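We use cookies to make this site work. By continuing to read you accept our cookie policy. OK / Settings

When the laundry jobs got a robot on the roster

I promised in July that I'd write something about work and then didn't, so this is a long one. Get a coffee.

For anyone new, I work for Gastport. We do housekeeping for people who rent out rooms and small apartments, plus a pile of regular family homes, and I've been on the laundry side for 2 years. Pick it up, sort it, wash it, fold it, bring it back. Up to 39 homes on the books in a busy stretch, and every one of them keeps its dirty clothes somewhere different.

Then management signed up for Skolter, the two-armed sorting system, and suddenly half my shift is spent standing next to a machine that picks up socks. I was dead against it! I'll admit that now. My friend at the Bokemgate branch had told me their hours got cut, and I walked into the first training session with my arms crossed and my face like a boot. 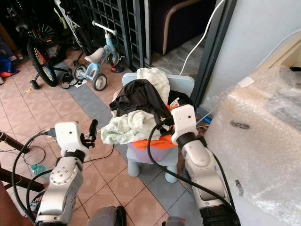 My hours didn't get cut, for the record. They got moved. I used to do the sorting bent over somebody's floor with a phone wedged under my chin, and now I do what they call supervising, meaning I watch two arms reach for the heap and I put my hand on the stop button when I don't like the look of it. And the heaps are real heaps. A cream towel over the back of a little blue plastic chair, black clothes squashed in the middle, something orange poking out underneath, a purple basin under all of it, kids' bikes parked behind. Anyone who has done house laundry knows that chair. Every home has one.

What I notice most is my back. By four in the afternoon I used to be walking like my grandmother. Now my back is fine and my eyes are tired, which is a trade I'd still take, though I wish somebody had asked us before making it. The pay is the same. I have opinions about that too — if you want me to learn a whole new job, maybe the new job should come with new money?

Saadet Bozkurt is our shift lead and she fought for one thing I'm really grateful for. Nobody works alone with the arms. Two people or it stays off. The first plan had one person per machine and she just said no until they changed it (she is very good at saying no).

She also made them let us write our own notes on each home. Mine run to 1067 words for the Sarıgül route alone, mostly about cables. I am a maniac about cables now. One hanging in a doorway, one lying across the tiles, I see them everywhere I go, even at my sister's.
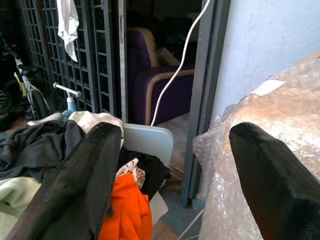 Things I still do by hand

Anything delicate. Anything with a stain, too, because I want to look at it under a good light and smell it, and I don't care how that sounds. Checking pockets is also mine. I've found keys, a tooth, and once 800 in cash folded into a tissue, which I handed straight back to a very pale man.

Talking to the family is mine as well, and that part has grown. People want to chat about the machine, they want to know if it's going to take my job, and the kids want to give it a name. I used to be in and out in ten minutes. Now I get offered tea.

I don't know how it looks in a year. The younger ones on my shift are already asking to be trained on the setup side, and I think I'll put my name down with them, even if I'm the oldest in the room by a mile. Ask me again after the winter rush.

Next post will be the plum jam, I swear.

14 comments
Share this post: 6 shares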